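How I get a wobbly table to sit still

I put up with a wobbly kitchen table for far too long, folding beer mats under one leg and swearing at it every time I poured a cup of tea. Sorting it took me 20 minutes in the end, so please don't wait as long as I did!

First, work out whether it's the table or the floor. Turn the whole thing a quarter of the way round and press on the corners again. If the wobble stays with the same leg, it's the table. If it moves to a different leg, your floor is uneven (mine is, the whole house leans towards Dissanayake Road).

For a table problem, flip it over on a blanket and tighten every bolt a little at a time, going corner to corner like you would with a car wheel. Don't crank one right up first or you'll pull the frame out of true. Then stand it up and let it settle before you test it.

If one leg is still short, slide bits of card under it until the rocking stops, then swap the card for a felt pad of the same thickness. I like the Griter ones, which come 2 to a strip and can be peeled in layers.

For a bad floor, get screw-in adjustable feet. Drill straight, go slowly, and stick a bit of tape on the drill bit so you don't come out through the top (ask me how I know). 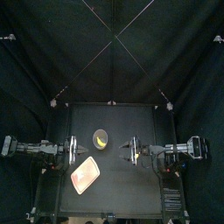
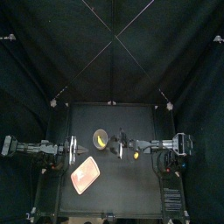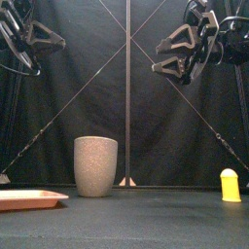
Latifa Nasr: Would the screw-in feet work on hollow metal legs? Mine are square tube and there's nothing to drill into. I've tried felt pads but they slide off whenever I drag the table out to hoover.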